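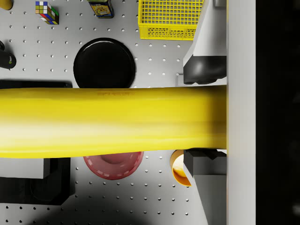 The simulated gripper with its two fingers on the yellow test object, over the pegboard table.

Gollton's kitchen cell gets a new set of finger settings

Jul 12, 2023

The simulation team at Gollton has finished a full retune of its virtual kitchen cell, and the new setup is already open to every group in the building. It's a lovely piece of work!

Most of the effort went into the gripper. Cecilia Annan and Gøran Engström rebuilt the contact settings for the dark pads at the fingertips, one value at a time, and ran 947 trial grasps before they were happy. The old settings let smooth, rounded things creep out of the grip (anyone who used the cell last October will remember). Closing force now starts at 40 percent and climbs only when the pads report slip.

"We kept going back to the pads," said Annan. "Every time we thought the arm was at fault, it was friction."

The ceiling mount got attention too. Lanying Liao found that the arm's base had been entered 9 millimeters too low in the cell file, a small error that showed up worst on the cabinet, where the gripper has to close on a narrow handle. She corrected the height, ran the joint zero check again, and wrote up the steps so the next person can do it in an afternoon.
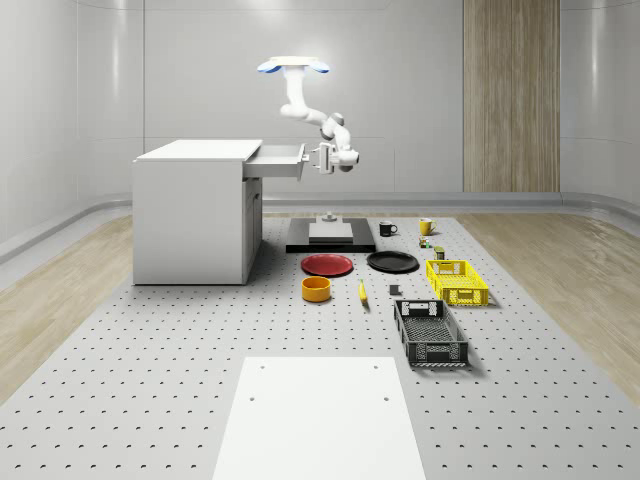 Ceiling-mounted arm in the rendered cell, gripper closed on the handle of the open cabinet drawer.

Looking after a simulated cell takes more housekeeping than you might guess. Bowls, plates, mugs and crates each have their own weight and friction entries, and the team went through 66 object files along the way, fixing units and throwing out duplicates. From now on the zero check runs every time somebody changes the mount or the fingers.

Groups still on the old cell file should switch before their next batch of runs. Questions about the drawer settings go to Liao, and anything to do with the fingers goes to Engström.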